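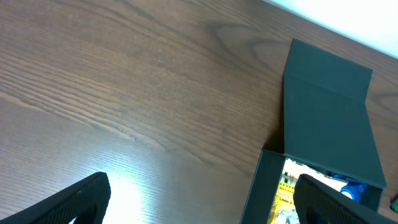
Most of the furniture sold today is made to look good for two years. I don't think people who buy it are foolish. They buy what the stores carry at a price they can pay. But I do think we have lost the habit of asking whether a thing can be repaired, and I'd like to see it come back.

My wife and I bought a dining set from Binenetti when we moved to Potgieter. It cost a little over $3000, more than we had ever spent on anything without an engine. By the second winter the top had started to lift at one corner. I called the store and was told the finish couldn't be sanded because there was almost nothing under it to sand. They offered us a discount on a new one.

I took the old set to Wen-hsiung Yau, who has run a repair shop on the east side of town for 19 years. He looked at it for less time than it took me to get it out of the truck. He said he could glue the corner, but the next one would go by February, and it did.

What he showed me instead was a stack of secondhand tables in the back. Some were ugly. All of them had been taken apart and put back together at least once, and the screws were where a person could reach them. 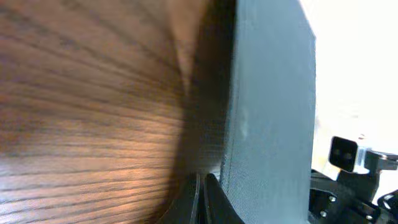
The usual answer to this is that solid furniture is for people with money. I used to say so myself. Then I added up what we had spent on cheap tables since college, and there were three of them, plus the Binenetti. Any one of Yau's would have cost less than the total. I also think we undersell how much pleasure there is in plain wood. Grain that runs in long dark streaks, and goes orange where the light lands on it, is something I can look at through a whole phone call. A printed pattern repeats, and once I have found the repeat I can't stop seeing it.

Wing-yan Liao, my neighbor, disagrees with me. She moves often for work and says a heavy table is a burden she has to pay to carry. That's a fair point, and I don't have a good reply to it – some people need light, cheap things, and they should be able to get them.

My complaint is with the stores. A price tag tells me the width, the color and the monthly payment. It could also tell me whether the top can be refinished and whether the maker sells spare legs. Appliance stores will at least talk about parts if asked. The salesman at Binenetti had to go and find someone, and that person didn't know either.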